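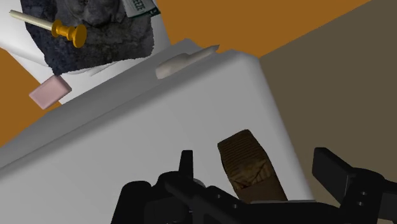 Before a simulated pick is allowed to count in our results, it must pass the clearance rule. The rule is simple to write and easy to forget. At the check point before the grasp, the gripper is open, the object is between the two fingers, and neither finger touches it. The ribbed brown object with the black fingers spread wide on its two sides is in the correct state for the check. If a finger has contact already at this moment, stop the run and mark it "early contact". Do not correct the pose by hand and continue.

To set up the check in Gamier:

Open the scene and load the contact log.
Set the check point 100 steps before the close command.
Add every loose object to the contact list, also the ones you do not plan to pick.
Run the scene 3 times with the same seed and compare the logs. They must be the same.
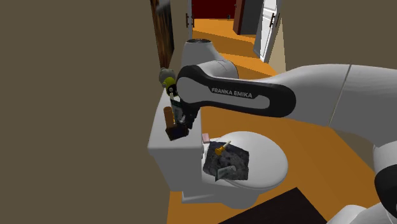 Katrin Oberlin
Simulation Test Engineer, Drerthorpe

The third step needs more attention on crowded surfaces. On the lid of the toilet tank, the small box and the upright brown cylinder stand very near the fingers, and the teddy bear is at the back corner. A list with only the target in it will miss a contact with the neighbors. When we checked 2,642 old runs from the Parri set again with full lists, 685 of them had a contact that was not in the first report.

Keep the failed runs. Save them in the same folder as the good ones, with the reason in the file name, and write the version of the scene in the run sheet. If you change an object's position after the first run, it is a new scene and it needs a new number.

Users of the older Wumer template must turn on contact logging by hand. It is off by default.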